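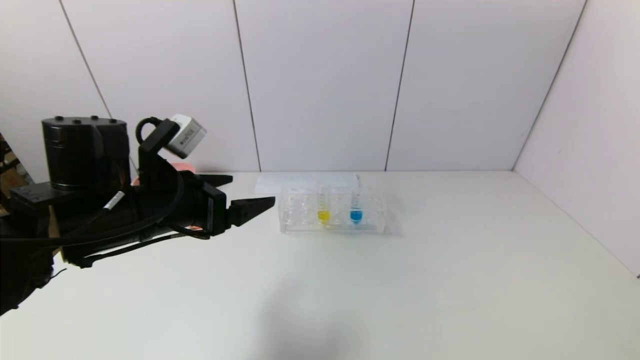 Page last changed: August, 4:15 p.m.

Wila bench chores: progress report to the Rismont fund
Prepared by Bianka Kun, with test notes from Dénes Bíró

Background
The grant pays for one question. Can a pair of arms on a bench do the small liquid jobs that come up in a kitchen, a laundry room or the back of a paint shop? We mean measuring, moving a tube from one holder to another, and pouring a little of one thing into another. We use colored liquids in clear tubes because spills and wrong pours are easy to see on white.

Work this period
We ran 238 trials on the Wila bench. A trial starts with the rack in a marked spot and ends when the tube is back in it or the operator stops the run. Picking a tube out of the rack is the part that has improved most. In the last report the fingers often closed above the tube or pushed the whole rack back. Dénes changed the approach so the arm comes in lower and slower, and the rack now stays put in most runs.

Putting the tube back is still weak. The holes are only a little wider than the tube, and a tube held at a slight tilt catches on the edge.

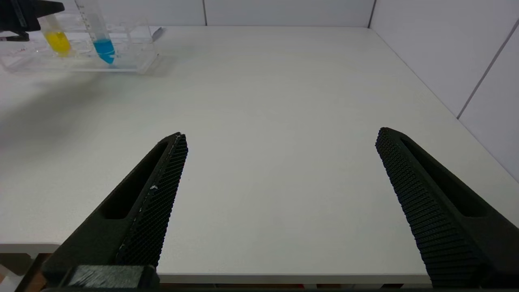 The time per job has come down too, but it is not close to a person's time. A pick and return takes 42 seconds when it goes well. Bianka does the same thing by hand in a few seconds while talking. For a shop floor this would be acceptable only where the work can run unattended, and we are not there. An operator stood by for every trial.

Grip and pouring
Clear plastic remains hard. The software loses the rim of a clear container against a white wall, and it guesses the tilt from the fingers. We tried two pad materials from Urrutia. The softer one holds smooth plastic with less force, so we plan to keep it for tubes and cylinders and use the other for boxes and lids.

Pouring works for small amounts into a wide bowl. Pouring to a line does not work yet. 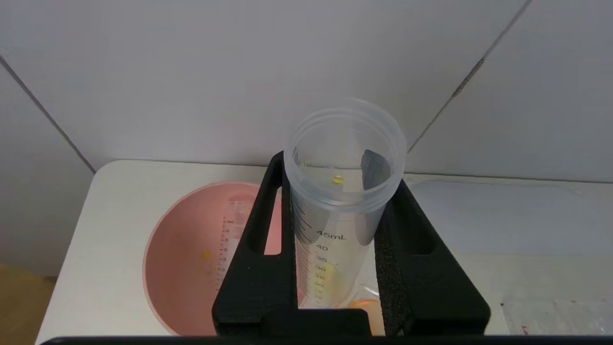
Our target was to stop within one mark of the requested level, and we missed it in most attempts. Drops that stay on the wall after a pour also confuse the level reading. Tollow has offered to lend a small scale so that we can go by weight.

Next period
Reach 1,000 trials in total, half of them with the rack moved between runs.
Test pouring by weight.
Repeat the return step with a rack that has wider holes.

Spending is within the plan. We ask for no change to the budget.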